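Filed under: Home Life / Small Bathrooms

Two Bottles and a Ledge: Hauwa Ajayi on Clearing the Sink

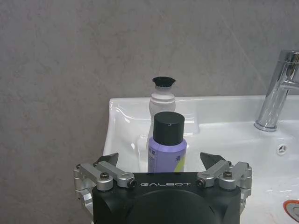

The purple one with the black cap lives at the front of the ledge.

I caught Hauwa Ajayi on a Sunday, right after she'd moved into her place on Vedgate, and we got straight onto bathrooms - my favorite subject!

"I used to own every shampoo going," she told me. "At the old apartment in Drumlow they kept falling in the sink." So now she has a rule: 2 bottles out, and the rest go in a box in the hall.

Doesn't she miss the choice? "Not even a little. I wipe the ledge in one go and I'm done." She did spend $180 on a cabinet first (it's for sale, if you want it).

I asked what goes next. "The towels," she said, laughing. "Don't look at the towels."

Last updated: November

Contact us | © Plandarent | Back to top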